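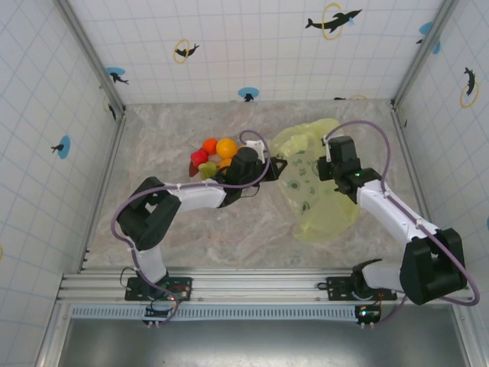 Produce received at the Shenoy Street community pantry is inspected before it is placed on open shelving. The inspection covers storage, floor condition, packaging and records. Fruit grouped next to a translucent yellow plastic bag is to be entered on the form as unpacked, and the bag is to be checked for tears before any fruit goes into it. Comments are recorded under each item by the inspector on duty.

Date of inspection: 8 November 2023
Inspector: Meenakshi Subramaniam
Site contact: Nikau Waaka

Section A. Receiving and storage

1. Delivery slips match goods received. Satisfactory.
Comment: One slip from Birnisano was unsigned. The driver signed on return.

2. Shelving is at least 6 inches above the floor. Satisfactory.

3. Shelf load does not exceed 300 pounds. Needs attention.
Comment: Canned goods on the rear unit were stacked two cases too high. Corrected during the visit – please post the load limit at eye level.

4. Bruised or split fruit is separated at sorting. Satisfactory.
Comment: The reject bin should be emptied at noon as well as at closing.

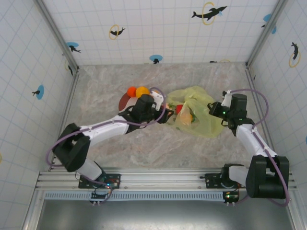

May fruit with minor skin blemishes be offered to clients?
Blemished fruit may be offered if the skin is unbroken and there is no mold, leakage or unusual odor. Fruit that fails any of these points goes to compost and is entered in the waste log.

Section B. Packaging and cleaning

5. Bags are clean, unused and stored in a closed cabinet. Satisfactory.
Comment: The October order of 700 bags was short by one carton. Yvonne Dawber has written to the supplier.

6. Soft items are packed last and not placed under cans or jars. Satisfactory.

7. Sanitizer is mixed to the strength shown on the label. Needs attention.
Comment: Test strips had expired. Replace before the next distribution.
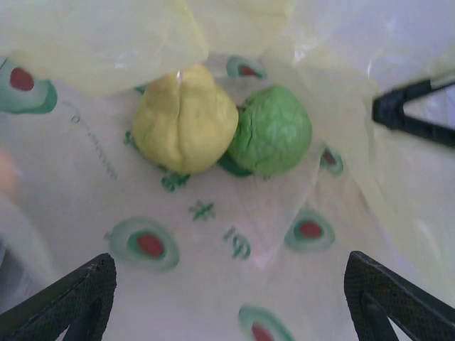
Section C. Records and follow-up

8. Cooler temperature log is complete. Needs attention.
Comment: Two entries are missing. Izzati Khoo will review the log at each shift change.

9. Exit route is clear. Satisfactory.

Items 3, 7 and 8 will be reinspected. Send written corrections to Velimir Perić at the district office.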